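Week 3: Gathering demonstrations in a furnished room
Course notes, Pravanine robot learning stream

Welcome back, everyone. Last week we stayed with the theory, so I'd like to spend this one on the homely business of collecting good examples. Our running task is tidying a coffee table into a lined bin, which sounds dull until you've tried to teach it.

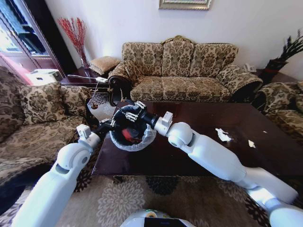
An episode, for our purposes, is one continuous recording with its joint readings and every camera stream kept together. The Basstead set has 617 of them, and 269 were put aside at review, mostly for clumsy labelling — a pity, and quite avoidable.

Do think about both arms when you write your labels. One may be holding while the other reaches, and each deserves its own line.

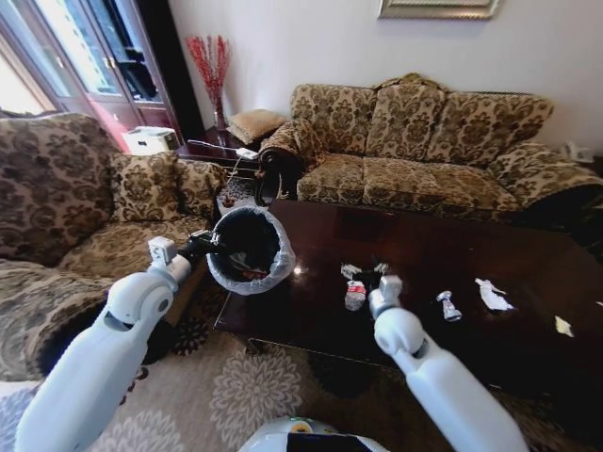 Left gripper on the bin, right gripper above the tabletop.

Please vary your litter, too! Bottles, tissues and tiny scraps each ask for a different grasp, and a learner raised on bottles alone will favour bottles forever.
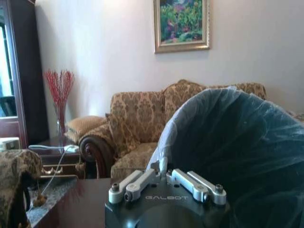 Wrist views are worth checking before you start labelling, as a bin liner can fill a good part of one. Play them beside the head view and note any stretch where the target is hidden.

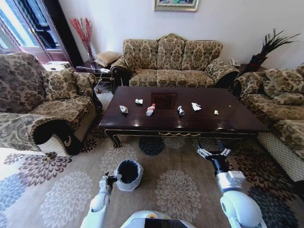 For the tutorial, label 2 episodes in Plarkari and bring your notes along, however messy. The Jiang reading can wait until June.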